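**The Piltura Folding Book Press, by Murkelex**

If you've ever glued up a notebook on the kitchen table and then gone hunting for something heavy to put on top of it (the big dictionary, a casserole dish, a sleeping cat), you'll know why we're so fond of the Piltura. It is a small, steady press for people who bind books at home, and it packs down flat enough to slide under a bed or behind a bookcase when you've finished for the weekend.

We've stocked it at Murkelex for a good while now and it is still the thing we're asked about most, by beginners and by people who have been sewing sections for thirty years and simply don't have room for a cast-iron monster in the spare bedroom any more. Two beech boards, two steel screws, four rubber feet, and that really is all there is to it. The boards take anything up to A4, and you can put several smaller books in together if you keep a sheet of waxed paper between each one.

The screws turn by hand. You don't need a spanner, and please don't use one! Finger-tight and then another half turn is plenty for most cloth covers, and if you're pressing something with a thick leather spine, do come back after an hour and give it a little more.

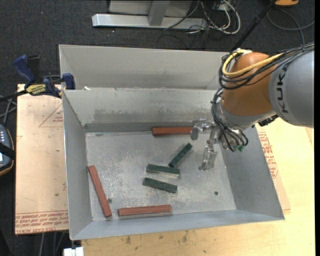

*Murkelex Bench Catalogue, Issue 69*

**What comes in the box**

- Top and bottom boards, oiled
- Two screws with wing nuts
- Four feet, already fitted
- A card of waxed paper sheets
- The instruction leaflet, written by Shu-fen Fu, with her drawings

Shu-fen's leaflet deserves a word of its own. She taught evening classes for years before she came to work with us, and she has a lovely plain way of explaining how to round a spine without making you feel you've already ruined it. Quite a few customers have told us they keep it pinned above the bench long after they know it by heart, and one lady in Hexham wrote to ask for a second copy as her first had gone transparent with paste.

**Looking after it**

Wipe the boards with a barely damp cloth once you're done, and let them dry standing up. A little oil in July and again in the winter keeps the beech from getting thirsty. If a board does take a slight curve, turn it over and leave the press closed overnight, gently done up, and it will usually come back. PVA will peel off with a thumbnail, but wheat paste wants warm water, and a bit of patience too.

**Goes nicely with**

The Banent bone folder, in the long or short length, and Fu sewing thread, 500 metres to the reel, in natural or black. We also do a finishing weight for anyone who'd like to hold a page flat while they work on the corners.

**Ordering**

Please quote stock number 3434. Spare wing nuts and feet are always on the shelf, so do ask if you lose one down the back of the radiator. If you're not sure whether your book will fit, measure it closed, with the covers on, and send us the three sizes. We're happy to have a look and tell you before you buy.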